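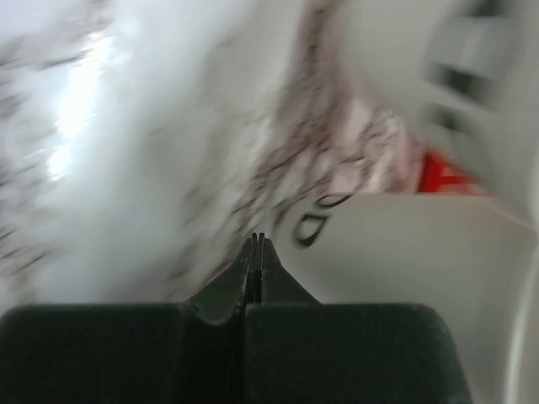
Bench rules in pictures - gripper work, Nernby

Quick gallery for anyone starting on the Bellamy cell this November. Full text is in the Clustance handbook, section 6, but people read pictures and don't read handbooks so here we are. Same rules apply at Barnau, except where their sheet says otherwise. Tap to enlarge, captions underneath.

Moving between stations

Hands out of the work area while the arm travels. All of you, sleeves and lanyards as well. Travel speed is capped on the bench setting, leave it capped. If you need it faster ask first, dont just change it and change it back after.

Fingers together for long moves unless the task sheet says open. Snags less. Note it in the log if you do it differently.

Approach to a single item

Paper cup on the marble top, fingers open either side of it, red basket behind. What to check before you let it close:
- gap wider than the item, both sides
- nothing else you care about between the fingers
- basket handle folded down, not standing up where the wrist can catch it
- soft stuff kept inside the basket. Knitwear and loose fabric are the worst for snagging, keep them below the rim if you can

Cups go out empty. No drinks on the bench, not even yours, not even with a lid on. We lost a keyboard that way.

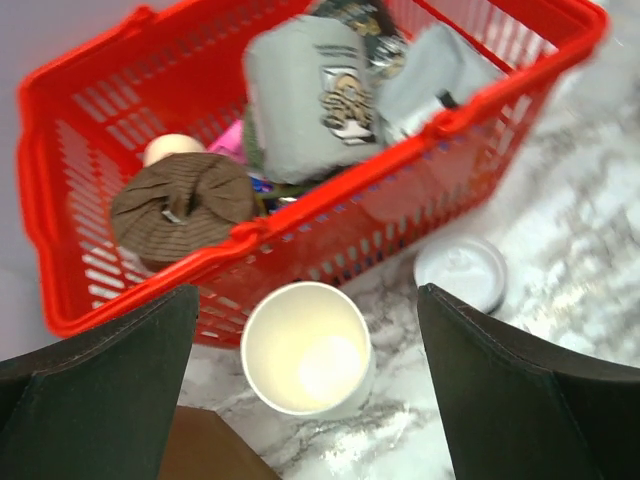
Holding thin-walled stuff

Lowest force setting that keeps hold. Start at 2 on the dial and go up one step at a time. Paper cups mark very easily and once the wall has creased the cup is no good for a repeat run, so bin it and take a fresh one. One sleeve of 100 should last you the week if your careful.

Stacks count as one item for the log. Write down that it was a stack though, or the numbers make no sense later. Run 434 had to be thrown out for exactly this.

Grip on the body of the cup, below the rims. Wipe the finger faces at the start of a shift, dry cloth, no spray.
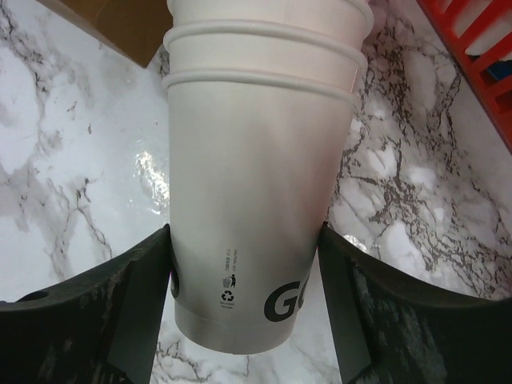
Nested white cups, held upside down, one finger each side.

Stopping and handing over

Stop button before you reach in. Every time, also for "just a second" jobs. Say it out loud if someone else is at the screen - "stopped" - and wait till they say it back.

Never pull an item out of closed fingers. Open from the screen, let it come down onto the bench, then pick it up.

End of shift: arm parked, bench cleared, log signed. Next lot start at 2 so please be done before then.

More pictures to follow when the Barnau set is sorted. Corrections to the bench inbox please, put "gallery" in the subject or it wont get seen.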